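4.2 Preparing and storing the wire harnesses

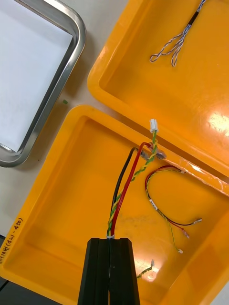
Complete this section before opening the Musley control enclosure. Isolate the supply and wait 600 seconds before touching any terminal.

1. Place the harnesses for one unit in a plastic tray. Mark the outside wall of the tray with the unit code in black marker.

2. Lay each harness out loosely. Do not fold the green-and-yellow twisted pair back on itself.

3. Check the ring terminals on the red and black wires. Reject any terminal with a cracked barrel or visible strands outside the crimp.

4. Pull each crimp by hand along the line of the wire. Movement of any kind is a reject.

5. Check the white connector on the twisted pair for bent contacts.

6. Record rejects on Kekel form 1328 and place them in a separate tray.

Note: Harnesses with spade terminals are not interchangeable with ring terminal harnesses, even where the wire colours match. Refer to the Nurnov parts list.

Caution: Do not lift a harness by its connector or by a single wire. Hold all the wires together, close to the tie.

Caution: Do not stack loaded trays. Terminals resting over the rim will bend.

7. Cover the tray if it will be left for longer than one shift. Keep it 400 mm or more from the edge of the bench.

Continue to 4.3, Fitting the harness to the Softić terminal block.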